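Tasalero old town walks start again in December, with a new route along the Roman ditch 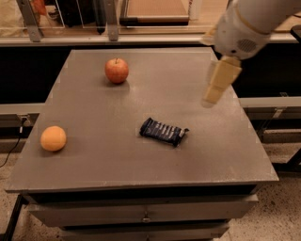
An apple, an orange and a wrapped candy bar on a grey tabletop.

FOR IMMEDIATE RELEASE

Tasalero's winter walks are back. Two routes this year, up from one. First walk leaves the river gate at 10 am on the opening Wednesday in December, then every Wednesday until the end of the month. Booking open now at the Tarnoletti Museum desk.

The old route first. Same as last winter: river gate, salt market, the leaning tower house, up the steps to the castle terrace. Guides have reworked the section on the medieval town, which had got far too long. More on the salt trade, less on the bishops. The castle cellar is included again after being shut for repairs to the vault.

The new route is the one people have been asking for. It follows the line of the Roman ditch on the north side, where the first colony stood before the town moved down to the river. Very little of it shows above ground. A dip behind the school, a stretch of wall in the back yard of the bakery, the paving found when the drains were relaid. Walkers will get into the yard for the first time, by kind permission of the owners. Please keep to the boards.

After the Romans left, the upper site was robbed for its stone for centuries and most of the lower town is built of it. Look at the doorsteps in Tarnoletti Street. Several are Roman blocks turned over, one has half an inscription on the side, now very worn and still argued about. The museum's own view is that it comes from a tomb on the coast road. A new leaflet sets out both readings.

The ditch route ends at the Dravach Gate, which takes its name from the hill village the road once led to. The gate was pulled down to let carts through and put back up in the wrong place, a few paces west of where it should be. The original footings are marked in the cobbles with paler stone. Easy to miss, so the guides will stop there.

The route was drawn up by Paulík Heritage Walks together with the museum, using the old estate maps held in the museum store. Copies of the maps can be seen in the ground floor gallery while the walks are on. Entry to the gallery is free for anyone with a walk ticket, same day only.

"We have wanted to take people up to the ditch for years," said a spokesperson for the museum. "It is the oldest part of the town and hardly anybody goes there. Its mostly gardens now. But once you've had the line pointed out, you see it on every corner."

Practical points

Groups are limited to 25 on the old route. Fewer on the ditch route, as the yard is small, ask when booking. Each walk takes 3 hours including the stop at the castle terrace or the gate. Stout shoes needed. The castle steps are steep and the ditch path is muddy after rain. No dogs in the bakery yard, sorry.

The old route is not suitable for pushchairs. The ditch route is, apart from the last bit, where there is a way round by the road.

Walks go ahead in all weathers except ice. If a walk is called off a notice goes up on the museum door by 9 am and tickets can be swapped for a later date or refunded at teh desk.

Bus 34 stops at the river gate. Parking in the old town is for residents only, please use the lower car park by the bridge.

Press places are available on the first ditch walk. Please let the museum press desk know in advance. Map copies for print on request.

ENDS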